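Storing ring bread in a small kitchen

Lastar
May 19, 2024
Hello all. I bake ring breads at home, 21 in one batch, and on the second day they are already hard like biscuits. My flat is small and I have no freezer, only the little box inside the fridge. How do you keep them? My grandmother hung them on a string, but she lived in a much drier place.

Clelska
String is fine for the small dry ones, the kind you dip in tea. For soft ones it is a bad idea, the air takes everything out. Put them in a cotton bag, and then the cotton bag in a tin with a lid.

Hisov
I don't agree about the tin. In a tin my crust goes like rubber by the evening. Paper bag, cut side down if you have cut one, and eat them in 3 days. After that they are for soup.

Clelska
Hisov, did you let them cool completely first? If the bread is still a bit warm, of course the tin makes it rubber. I leave mine on a rack for the whole morning.

Hisov
Yes, completely. Maybe your kitchen is colder than mine. In June I can't keep any bread in a closed box, it smells strange very quickly.

Lastar
Thank you both. I will try half in paper and half in the tin. I should say that my dough has 400 grams of flour and no fat at all — could this be the reason?

Thongdee
For me, yes, this is the reason. Bread without fat goes old fast, it doesn't matter which bag you choose. Add a spoon of oil and you will see a difference.

Clelska
A spoon of oil changes the taste. I would rather bake less and more often.

Thongdee
One spoon, you will not taste it. About the place, I think people worry too much. Keep them away from the cooker and not beside the window, and cover them with a clean cloth when you have finished serving. If the worktop is small you can pile the rings one on top of another, like the tall stack on the pale grey worktop in my picture, which takes hardly more room than one ring. Only don't press them down, and take from the top.

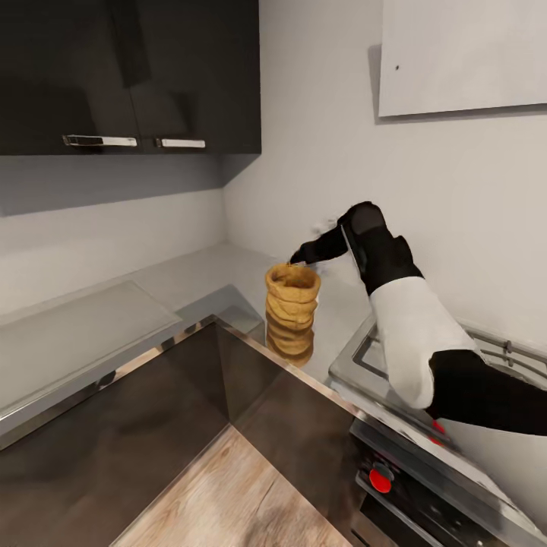
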